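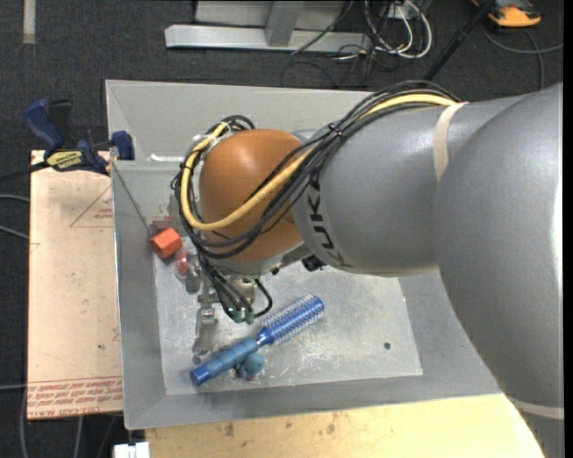 Frequently asked questions for new demonstrators

This page is for people who will come to the Braltelbridge lab to show the arm how to pick things from a bin. Please read it before your first session. Questions that are missing can be sent to Noura Tarawneh.

Do I need to know programming?

No. You move the arm, and the computer records the motion. If you can use a game controller you will learn it in one morning.

What is the difference between hand guiding and remote control?

In hand guiding you hold the arm near the wrist and lead it to the object. In remote control you sit at the desk and move it with the controller. We use mostly remote control for the bin, for the reason that your hands and sleeves do not come into the camera view.

Which objects will I pick?

They are usual household things, for example a round hairbrush, and also small blocks. The hairbrush is harder than people expect. Take it by the handle. The bristles can catch on the fingers, and then the release is not clean.

How long is one session?

60 minutes, with a pause in the middle. Please do not skip the pause, because tired people make jerky motions and the robot learns these too.

What makes a good demonstration?

Come down slowly, stop for a moment above the object, close, lift. It is not necessary to be fast. If you must correct the position, correct it once and continue. More than five corrections in one pick means you should start again.

I dropped the object. Should I delete the recording?

Do not delete it. Mark it as "dropped" in the Drument program and go to the next one. Randa Akl looks at all marked recordings and decides which ones are kept.

May I move the objects in the bin between picks?

Yes, but only after you press Hold and the light on the desk panel is green. Put them in different places and different directions. If the brush always points the same way, the robot will learn only this way.

The cables on the wrist look tight. What should I do?

Turn the wrist back to the start position and look again. When you turn it far in one direction the bundle winds around the joint. If it is still tight, press Hold and call one of us. Please do not pull on the cables or open the ties.

How many demonstrations do you have already?

On 22 August 2019 we had 1,784 accepted picks, made by seven people. We want to begin the second part of the work, with the Lesanska objects, in November.

Can I see the robot doing the task alone?

Yes, ask Noura at the end of your session.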